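# Switching two dogs from kibble to a cooked diet: the numbers

1/7/26 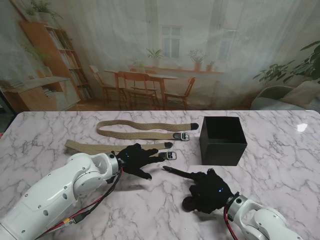
## Starting point

Both dogs had been on Jiswood adult kibble since they were weaned. The older one weighs 31 kg and is neutered. The younger one weighs 19 kg, is still intact, and burns through food at a rate that makes the chart on the bag useless. Neither had a medical reason to change. The older dog had started leaving part of her evening bowl, and I wanted to know if that was the food or the dog.

I considered raw and dropped it. Freezer space is limited and I did not want to manage thawing on a daily basis. Gently cooked food, sold frozen in flat trays, takes the same freezer space per calorie, but a tray that has sat in the fridge an extra day worries me less. I settled on the Draltiven turkey recipe after comparing it with one from Gatchalian. The Gatchalian label gave no calorie figure per tray, and I was not going to email for it.

## Working out the amounts

The two dogs together were eating 2,321 kcal a day on kibble. I got this by weighing every meal in June for the full month and multiplying by the figure on the bag. Treats were not included. They should have been, and I have corrected for that since.

A Draltiven tray is 400 g. Wet and cooked foods carry a lot of water, so the weight in the bowl goes up sharply for the same energy. The younger dog's share came to 858 g a day, split over two meals. That looks like too much food when you are used to kibble. I checked the arithmetic three times before I put it down.

If you do this yourself, use the "as fed" calorie figure and ignore the percentages on the front of the pack until you have converted them to dry matter. To convert, subtract the moisture percentage from 100, divide the protein percentage by the result, and multiply by 100. A cooked food listing 11% protein and 72% moisture is 39% protein on a dry basis. A kibble listing 26% protein and 9% moisture is just under 29%. Read straight off the labels, the kibble appears to win.

## The changeover

I took 2 weeks over it. Most packs say seven days. The schedule was:

- Days 1 to 4: one quarter new food by calories
- Days 5 to 8: one half
- Days 9 to 12: three quarters
- Days 13 and 14: all new food

The split is by calories. Splitting by volume gives you far less new food than you think in the early days, and then a large jump at the end.

The younger dog had soft stools on days 5 and 6. I held him at one half for an extra two days and he caught up later. The older dog had no change at all. Water intake dropped in both, as expected with wetter food. The bowl by the back door now gets refilled once a day where it used to be twice.

## Equipment

I weigh on a Skulgate kitchen scale that reads to 1 g. It switches itself off after a minute, so have the bowl ready before you turn it on. Trays thaw on the bottom shelf of the fridge overnight, inside a lidded container, as the film on top leaks at the corners.

## Where it stands

The older dog finishes her evening bowl on most days. She still leaves some after a long walk in warm weather, so the food was only part of it. Her weight is unchanged. The younger dog gained 0.6 kg and I have cut his ration by 5%. I will weigh both again next month and adjust from there. The monthly cost is a little over double what I paid for kibble, before delivery.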